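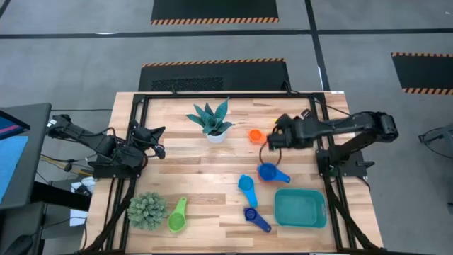
Several members who carried the Salcombe on the coastal route in April have told us that the hip belt was the first thing they noticed, and that after two long days on wet ground they had stopped thinking about their shoulders. One asked for a longer sternum strap, and this has been added to the current version.

Salcombe Overnight Pack
Supplied by Sullano Outdoor Equipment

The Salcombe is a top-loading pack intended for hikes of one to three nights on marked and unmarked trails. It is suited to walkers who carry their own tent, stove and food and who expect changeable weather.

Capacity and weight
The main compartment and lid together hold 40 litres. The pack is recommended for loads of up to 18 kilograms. Heavier loads should be carried in the Bodunero, which has a stiffer back panel and a wider belt.

Harness
The back length is set by a sliding yoke and can be changed while the pack is loaded. The belt is available in 2 sizes. Customers between sizes are advised to choose the smaller belt, as the padding settles with use.

Weather protection
The fabric is coated on the inner face and will shed light rain. It is not waterproof. A fitted rain cover in a bright colour is stored in the base pocket. For river crossings and prolonged rain, sleeping bags and spare clothing should be packed in a separate dry liner, sold under the Sugiyama name.

Care
Brush off dried mud and sponge with cool water. Do not machine wash. Hang the pack open in the shade until fully dry before storing it. Buckles may be replaced at home without sewing, and spare parts may be ordered through the service desk.

Returns and repairs
Unused packs may be returned within 90 days with proof of purchase. Packs that have been used on the trail are assessed for repair at our service centre. Please clean the pack before sending it, and remove all fuel, food and personal items. Return postage within Australia is paid by Sullano for faults in material or stitching.

Page updated 22 October 2024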